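Review: Storaler 2, episode review and labeling software
Bukcombe Laboratory Services, 13/11/2023
Reviewed by Shahab Rostami

Storaler 2 is a desktop program for checking and labeling manipulation recordings before they are used to train a control policy. Our group has used it since August, chiefly on garment folding, and has passed 700 episodes through it.

Import is dependable. Wrist video and gripper width are aligned on load, and a folder of 45 episodes opens in 10 minutes on an ordinary office computer. The timeline is clear, and phase labels such as approach, grasp and release can be set from the keyboard.

The automatic grasp marker is less mature. It reads finger width alone, so a partial closing near a hem is often marked as a completed grasp. Thin, glossy fabric gives the most trouble — the segmentation mask tends to break wherever light catches a fold.

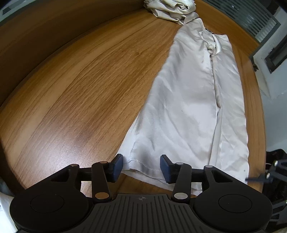
Pale, satiny fabric on a wood tabletop is a fair test of the mask editor, and corrections there were slow. Each repair applies to a single video frame, with no means of carrying it forward. Asa, our previous tool, handled this better.

Export to our planner's format worked without changes. The manual is brief but accurate.

We recommend Storaler 2 for rigid objects. For clothing, buyers should allow time for manual correction and request a trial license first.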